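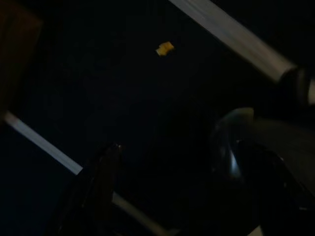

*Small yellow piece, dark all round.*

**Tuesday, 9ish to whenever**

Famthorpe series 2 coding, day whatever. Shobha and me on the same 18 episodes, separately, no talking. Politics of the villain, politics of the victim, who gets the sympathetic close-up, is any real party or march named in dialogue.

Scene table stands at 3870 rows. Margus exported it from Fistero last night and the commas in dialogue have split the lines again – fixed by hand down to the council siege episode, then gave up and asked him to re-export with tabs. He says after lunch.

Problem one. "Motive stated" vs "motive implied". The arsonist in the by-election story never says why. The detective says it for him, in the car, to her boss. I'd put stated. Shobha put implied and I think she's right, it's the show's opinion and he's never allowed his own. Change mine. Go back and check the two Doltetti pilots for the same thing, sure they do it with the landlord.

Problem two, news clips inside the drama. Fake newsreader, real-sounding unrest. Do these count as a political reference or as set dressing? Venkatesh says code everything and sort it later. Easy to say when you're not the one coding. Compromise: code it if a character reacts, even a look. If the telly is just on in the kitchen, tag BG and move on.

Noel rang re the viewer letters. Hegde archive will let us read them but no copying, pencil only, and the box for series 2 is missing its first folder. Letters are mostly complaints that the show has "gone political", which people were also writing in series 1, when as far as I can see it was mainly about stolen boats. Worth a paragraph. Ask Noel if the boat letters are dated.

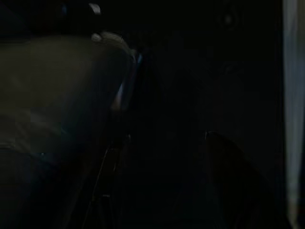

*Pale rounded surface, low light.*

After lunch. Tabs export arrived, opens clean. Ran the agreement check on the first batch. Fine on villain job and victim job, poor on sympathy. Not suprised. We're both guessing from the music. Jagadeesh suggests coding with sound off first, then on, and keeping both. Doubles the work on sympathy but I don't have a better idea. Try it on one episode before anyone promises anything.

Also from Jagadeesh – stop writing "right-wing coded" in the notes column with no line quoted. Fair. Same goes for "obvious leftie professor", which was me. Every tag gets a quote or a timecode or it comes out.

Draft for the August workshop is meant to be about 3000 words and I have the opening and a lot of grumbling. Venkatesh wants the argument up top: the show punishes belief in anybody who isn't police. Not sure we can say that yet. The union rep episode goes the other way completley, she's right all along and the inspector says so.

To do
- recode the arsonist (me)
- BG tag into the codebook, with the kitchen telly as the case
- sound off / sound on test, the union rep one
- Noel: folder, dates
- ask Margus to lock the column names, somebody renamed VICTIM_POL again

Stopped 6.40, mid episode, at the vicar's statement.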